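4.2 Comparison of the finger pads

In the second part of the study we compared two pairs of finger pads on the same hand-held gripper. The first pair, called Vida, is narrow and stiff. The second pair, called Fultura, is wider and has a softer surface. The camera, the lens and the markers on the fingers were kept the same, so the differences reported in this section come from the pads and from the person who holds the tool.

We selected a metal bottle as the main test object, for two reasons. Its surface is smooth, and its body is round, so the contact area with a flat pad is small. All operators were asked to grasp the bottle near its base and to keep it upright during the transfer. Other objects stayed on the table, as in the trials of Section 4.1.
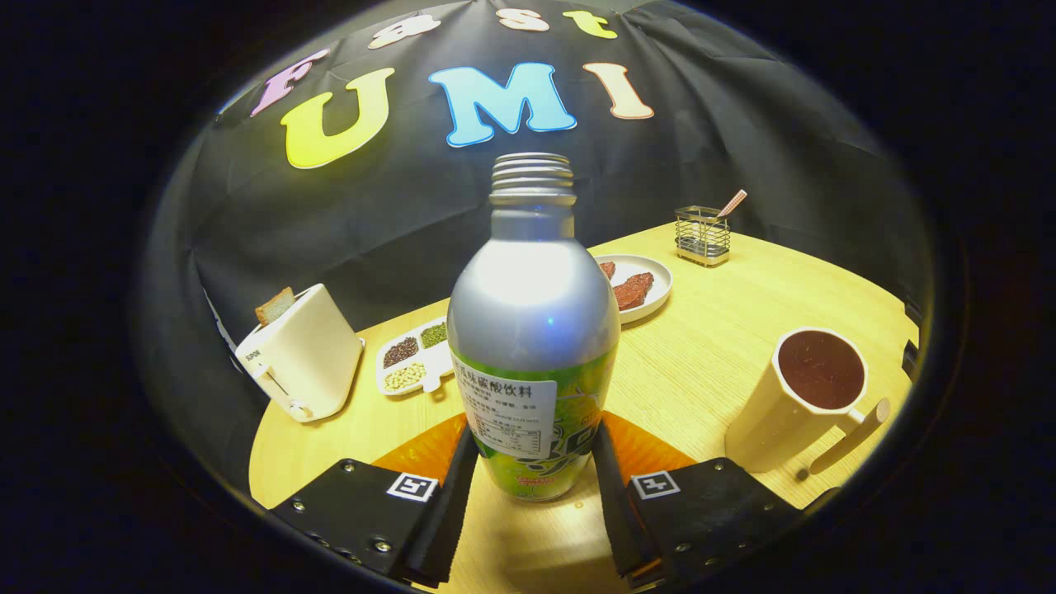 Figure 13. Grasp near the base of the aluminum bottle, seen by the camera on the hand-held gripper. Each finger carries one square marker.

As Figure 13 shows, both markers remain in the view when the bottle is between the fingers. This is important for our method, because the opening width of the gripper is calculated from the distance between them. The bright reflection on the shoulder of the bottle did not disturb the detection in our trials, but it made the manual labeling of the upper edge more difficult.

In total we recorded 2,184 grasps. With the Vida pads, the bottle rotated in the hand in some 45 cases, mostly when the operator closed the fingers too fast. With the Fultura pads such rotation was rare, but the operators needed more time to place the fingers between neighboring objects. Jenő Simon and Enikő Fülöp checked all these cases separately, and the cases in which they disagreed were removed from the comparison. The effect of the pads on the trained controller is discussed in Section 4.3.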